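Kapitel 5
Klagelied und Danklied: Gattungen des Psalters

5.1 Gegenstand und Abgrenzung

Die Gattungsbestimmung ordnet einen Psalm nach Aufbau, Sprechrichtung und vermutetem Anlass. Das Klagelied des Einzelnen umfasst in der Regel Anrufung, Notschilderung, Bitte und Vertrauensäußerung. Ein Lobgelübde kann den Text abschließen. Das Danklied setzt die Rettung voraus und blickt auf die Not zurück. Mischformen sind häufig und werden in Abschnitt 5.4 behandelt.

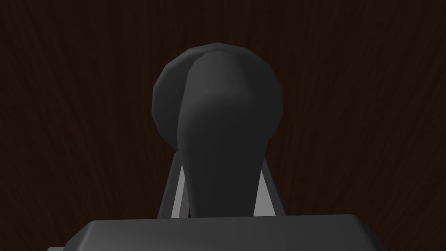 Abb. 5.1 Greiferfinger vor dunkler Holzmaserung, Computerdarstellung

Umstritten ist der Stimmungsumschwung, also der unvermittelte Übergang von der Bitte zur Gewissheit der Erhörung. Isier führt ihn auf einen priesterlichen Zuspruch zurück, der im Text selbst nicht überliefert ist. Arnton deutet ihn als Vorgriff des Beters auf die erwartete Hilfe. Mfinanga rechnet mit redaktionellen Zusätzen (vgl. Nirnholm, S. 224).

Für die Analyse gelten folgende Arbeitsschritte:

1. Abgrenzung der Sinnabschnitte
2. Bestimmung von Sprecher und Adressat
3. Erfassung der Verbformen, besonders der Imperative
4. Zuordnung zu einer Gattung mit Begründung

Die Zählung folgt dem hebräischen Text. Überschriften werden als Vers gezählt, sofern sie dort einen eigenen Vers bilden. Eine Übersicht der Formelemente enthält Tabelle 12 im Anhang, S. 445.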